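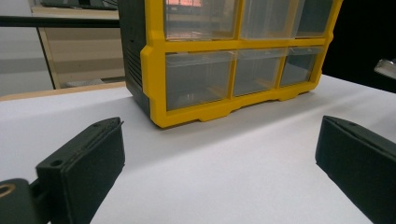 When we moved to Plurkau, all my screws lived in old jam jars and coffee cans. I was always opening the wrong one. Sorting small hardware is boring work, so I do it on a Sunday with the radio on, and I stop after one hour even if I am not finished. What helped me most is a small organizer with clear plastic drawers, like the one with the yellow front, where you can see a little of what is inside before you pull. Still, please write labels. Clear plastic gets dusty in a workshop.

Sort by use first and by size second. I keep everything for hanging pictures together: hooks, thin nails, wall plugs. Before, the nails were with nails and the plugs were with plugs, and for one picture I had to search in three places.

Do not keep every screw. From my jars I threw away 371 pieces, mostly rusty or with a damaged head. A damaged screw costs you more time than a new one costs money.

Furniture screws go in a small bag with the name of the furniture on it. We have a Zeman shelf with very strange bolts, and I was happy to find them when we took it apart.

Heavy things belong low. A full box of 80 mm screws should stand on the floor or the bottom shelf.

For rust, I put a spoon of dry rice in a piece of cotton cloth and tie it well. I change it in May and again before winter. In a very damp cellar this is not enough, and there I would use a box with a tight lid.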